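# Bramico Stage Monitor - Vocal Channel Setup 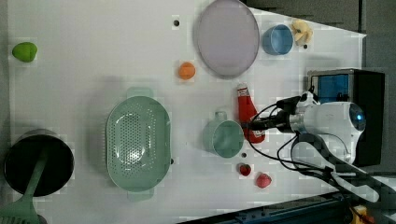
**Section 4: Before Sound Check**

Complete these steps with the main speakers muted.

1. Connect the vocal microphone to input 2 on the stage box. Use a balanced cable.
2. Turn the channel gain fully down, then switch on the monitor.
3. Press and hold **Filter** until the light turns green. Set the low cut to 80 Hz.
4. Ask the singer to perform the loudest part of the song at normal distance from the microphone.
5. Raise the gain until the peak light flickers, then turn it back 4 dB.
6. Set the wedge level from the singer's position - not from the mixing desk.
7. Press **Store** to save the settings.

**Note:** Stored settings are kept when the power is off. A firmware update erases them.

**Caution:** Do not point the microphone at the wedge. Feedback at high level can damage hearing and the high-frequency driver.

### Backing tracks

Connect the playback device to the stereo input and select **Track** mode. The low cut does not apply in this mode. If the track plays on one side only, check that both plugs are fully seated.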